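Ticket: boot hang after kernel update on Gavport build host
Status: Resolved
Reported by: Randa Majali
Component: initramfs / storage
Opened: July 15, 2025

Summary
The build host skurnden stops during early boot after the point update to the distribution kernel. The previous kernel still boots from the GRUB menu. Root is on LVM over a software RAID1 pair.

Observed
With "quiet" removed, the last lines on the serial console are:

md: raid1 personality registered
Timed out waiting for device /dev/mapper/castov-root
Entering emergency mode

The timeout is the default. Raising it to 800 seconds made no difference. From the emergency shell, cat /proc/mdstat lists the array as inactive with both members marked as spares.
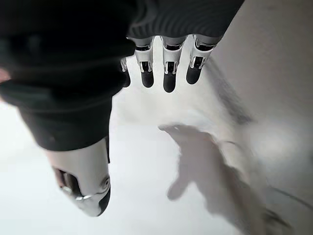
Robotic hand, dark fabric covering, pale surface

Steps tried
1. Booted old kernel, ran a check on both disks. No reallocated sectors.
2. Rebuilt the initramfs for the new kernel. Same hang.
3. Compared the two images with lsinitrd. The old image carries etc/mdadm.conf, the new one does not. Module lists are otherwise the same.
4. In the emergency shell, ran mdadm --stop on the array, then mdadm --assemble --scan. Array came up, vgchange -ay found the volume group, boot continued on exit.

Step 4 is a workaround only. It has to be repeated on each boot.

Cause
A drop-in left over from the Azar migration, /etc/dracut.conf.d/46-azar.conf, sets mdadmconf="no". The old image was built before the drop-in was added, so it kept working. Without the config file the array name is taken from the superblock, which still holds the old hostname, and incremental assembly leaves the members waiting.
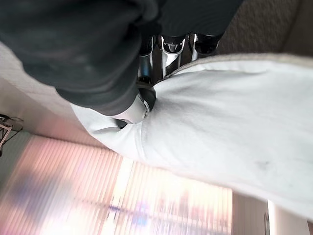

The drop-in was removed and the initramfs rebuilt with dracut -f --kver for the new kernel only. The old image was left alone as a fallback. The superblock was then updated with --update=homehost from rescue media. Before closing the case, check the SATA leads to both members: a lead should run flat to its port, and one pinched and gathered at a single point like the dark cloth in the photo should be replaced. Neither lead on this host needed it.

Verification
Three cold boots and two warm boots, no timeout. Root mounts 65 lines into the console log. mdstat shows [UU] each time.

Follow-up
- Castov volume group: no change needed.
- Same drop-in to be removed from the other Gavport hosts before their next kernel update.
- /boot is at 50 per cent. Leave two kernels installed.

Closed by reporter.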